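Sorting and bagging empty plastic bottles at home
Household notes from Leven – revised August 25, 2022

Empty bottles take up more space than any other dry waste in a kitchen. Most of the volume is air, and most of the trouble comes from liners that slip, tear or fill with sticky residue. The following applies to a small bin used only for plastic bottles and clear food tubs.

Bin
A round plastic bin with a cut-out handle is easier to carry one-handed than a square one. Vents or slots low in the wall let the full bag lift out without suction. If the bin has none, drill two small holes near the base and deburr them with a countersink bit. Wash the bin when the liner is changed for the fourth or fifth time, or sooner if it smells.

Liner
Measure the circumference of the rim with a tape. The flat width of the bag should be slightly more than half that figure. For a bin with a rim of 905 mm, a bag 500 mm wide fits with a little slack. A 700 mm bag length leaves enough to fold over the rim and still tie. Fold the edge outward and press it down evenly all the way round. Bags with punched handles can be tied without twisting the neck, but the holes must stay outside the bin or bottles will catch in them. Matheson bags in this size are thin and should be doubled for rigid tubs. Rokon bags are thicker and hold their fold better.

Emptying and rinsing
Pour out what is left, add a small amount of cold water, cap, shake and drain. Soda bottles need this most. Milk and juice bottles should be rinsed twice. Stand them upside down in the dish rack for 24 minutes or so – longer in humid weather – before they go in the bin. Water bottles need no rinse.

Caps and labels
Check the local rules first. Where caps are accepted, squeeze the bottle flat from the middle outward and screw the cap back on while it is still compressed. The bottle then keeps its reduced shape. Paper labels may stay. Full shrink sleeves come off with a cut from neck to base.

Order of filling
Tip the whole batch out on a wipeable surface before bagging it. Flat tubs go in first, then large bottles lying on their sides, then small ones in the gaps. Bolis makes a 40 liter bin that suits a household of four. In July, when more drinks are bought, plan on changing the bag twice as often.

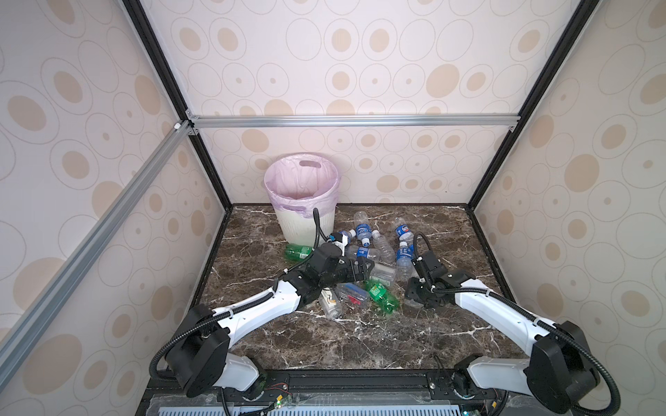
Tie the bag while it is still inside the bin, then lift. Wipe the surface with a damp cloth and a drop of dish soap, and dry it before the next use.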